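Tablecloth for a round side table, how do I work out the size?

Posted by Pomus, February 2023

I have a round side table, 28 inches high and 20 across. I want the cloth to reach the floor all the way around. The store in Rullunmont only lists diameters. What do I buy?

geraghty45
Double the height and add the width. 28 + 28 + 20 = 76 inches. Add an inch for a hem if you sew it yourself. Wash cotton before you cut it.

Killodau
I just used an old bedsheet folded in four. Came out fine, a bit long at the back.

mill_lane
76 is right for just touching the floor. Heavier fabric hangs in better folds, and a mottled gray doesn't show dust much. Check the height with the feet on, mine was off by half an inch.

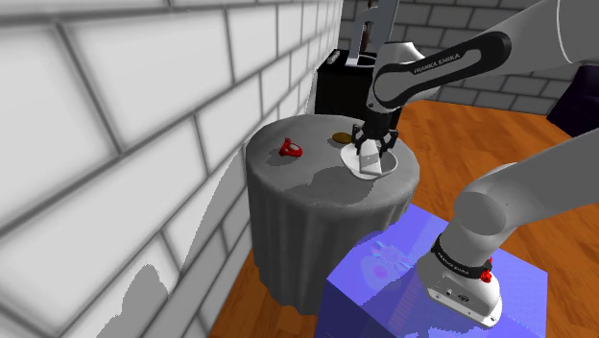 Round side table with a floor-length gray cloth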